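### 4.2 Where the Pieces Go

Most writing on chess equipment stops at the edge of the board. The board has rules, a notation and several centuries of commentary; the captured piece has whatever bit of table happens to be free. We spent 14 weeks of club evenings at Miltmont looking at that bit of table, which our colleagues on the openings side of the department have described as "a choice."

Our question was modest. When a game is over, or only half over, how are the pieces off the board kept, and how long does it take to get them all back on their squares? We logged 971 resets. Each one was timed from the first piece touched to the last piece set down, with the clock left running while players argued about which corner the light square belongs in. It belongs on the right. The argument accounts for more of our data than we would like.

Three storage habits came up often enough to be named. In the *lineup*, captured pieces stand in a row along the side of the board, as if waiting for a bus. In the *heap*, they lie where they were dropped. In the *tray*, they go into a shallow container beside the board, usually one for each color. The drawstring bag was excluded after the pilot. Pieces go into a bag quickly enough, but getting them out again belongs to a different branch of study, perhaps archaeology.

Players under the lineup habit reset fastest when the table was calm. The habit did poorly when sleeves were involved, and a knocked rook was the most common cause of a restart in our notes. The heap was slower but very hard to disturb, having already been disturbed. Trays fell between the two on speed and drew the fewest complaints, although one player at the Pilloreo table objected that dropping a bishop into plastic made a noise "like losing."

Tray shape mattered more than we had planned for. Thoroddsen (the older of our two coding schemes) records only whether a container is present. We added depth and lip, because players reached into shallow trays without looking and into deep ones with their whole attention. A raised lip kept round-headed pawns from wandering. It did nothing about crumbs and specks, which every tray collects and which our scheme files under "other contents." We did not code the origin of these.

A tray set level with the middle of the board was used by both players. One pushed toward a far corner became, within a few moves, the property of whoever sat nearest, and the opponent went back to the lineup. We also found that the color rule was followed loosely after the first 11 moves and enforced loudly at reset.

The Triller layout, used for the rest of this section, puts a yellow tray on either side of the board, with black pieces to the left and white to the right. Figure 3 gives the layout with pieces on the board and in the trays, and the inside of a tray.

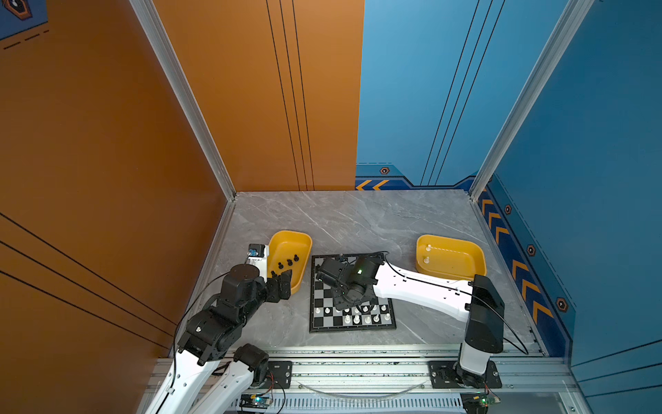
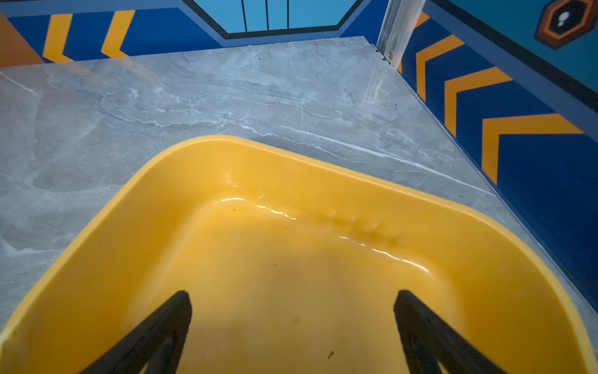
**Figure 3.** First image: the chessboard and two yellow trays, with black pieces in the left tray and white in the right. Second image: a yellow tray at close range, with small dark specks on its floor.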